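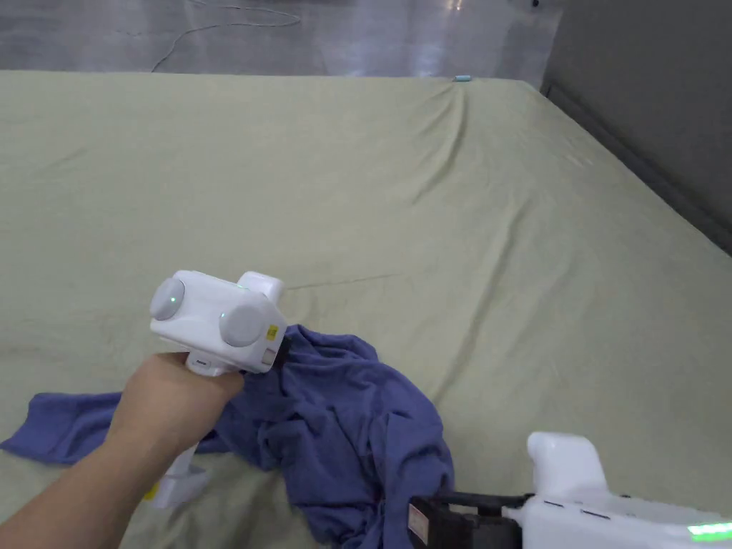

How long does a transfer take to reach the other bank?

Most transfers sent through the Stunari gateway settle in 16 seconds. The receiving bank then posts the money on its own schedule, which can add several hours if the account is held at a small branch.

Section 8. Connecting your bank account system to the gateway

This section covers the first connection between your bank's payment system and the Stunari gateway. It assumes you have finished Section 7 and that your Zasura ledger node is running and shows the status Synced.

Before you begin

You will need:
- An administrator login for the Stunari console
- The key file issued to your bank when the contract was signed
- A second employee with approval rights
- The routing table for each currency you plan to send

Caution: Do not copy the key file to a shared drive or send it by email. If you think someone else has had access to it, stop and request a new one. Replacing a key after live payments have started takes the connection offline until both sides have confirmed the change.

8.1 Open the port

1. Log in to the server that hosts the Zasura node.
2. In the firewall settings, allow outgoing traffic on port 3876.
3. Leave incoming traffic on that port closed. The gateway never starts a connection from its side.
4. Restart the node service.
5. Wait for the status line to change from Starting to Synced.

Note: If the status stays on Starting, check the server clock. The node rejects blocks when its clock differs from network time by more than eight seconds.

8.2 Load the key

1. In the Stunari console, go to Connections, then Keys.
2. Select Load key file and browse to the file.
3. Enter the passphrase. It is case sensitive and cannot be pasted.
4. Ask the second employee to log in on a different computer and approve the request.
5. Check that the key appears in the list with the label Active.

An approval request expires after an hour. If it does, repeat the steps from the beginning. Three wrong passphrases in a row lock the key, and only the support desk can unlock it.

8.3 Add a payment route

A route tells the gateway which currency leaves your bank, which currency arrives, and which partner supplies the funds in between. You need one route for each pair and each direction. Dollars to pesos and pesos to dollars are separate routes.

1. Go to Connections, then Routes, and select New.
2. Choose the sending currency and the receiving currency.
3. Under Liquidity partner, choose Lobo or Trostwood. Lobo is available at all hours. Trostwood closes for maintenance between 2:00 and 2:30 a.m. Eastern time.
4. Enter the highest amount allowed for a single payment.
5. Upload the routing table for the receiving currency.
6. Select Save as draft.

Caution: The payment limit is entered in the sending currency. Entering it in the receiving currency is the most common mistake in set-up, and the console does not warn you about it.

If you want a backup partner, open the draft again and fill in the field marked Second choice. The gateway tries the backup only when the first partner does not return a quote. It does not compare prices between the two.

8.4 Send a test payment

1. Open the draft route and select Test.
2. Enter an amount of 67 in the sending currency. The test network is set up to accept this amount and return any other.
3. Select Send.
4. Open the Activity page and find the payment at the top of the list.
5. Confirm that it passes through Quoted, Locked and Settled.

Test payments do not move real money and do not appear in your daily settlement report.

If the payment stops at Quoted, the partner has not accepted your key. Go back to 8.2 and check the label. If it stops at Locked, the routing table is missing an entry for the test bank. Download the current table from the console and upload it again.

8.5 Make the route live

1. Open the route and select Publish.
2. Have the second employee approve the change.
3. Print or save the confirmation page for your compliance records.

A published route cannot be edited. To change a limit or a partner, make a copy, edit the copy, test it, and publish it in place of the old one. Payments already in progress finish on the old route.

Continue to Section 9 to set up daily settlement reports.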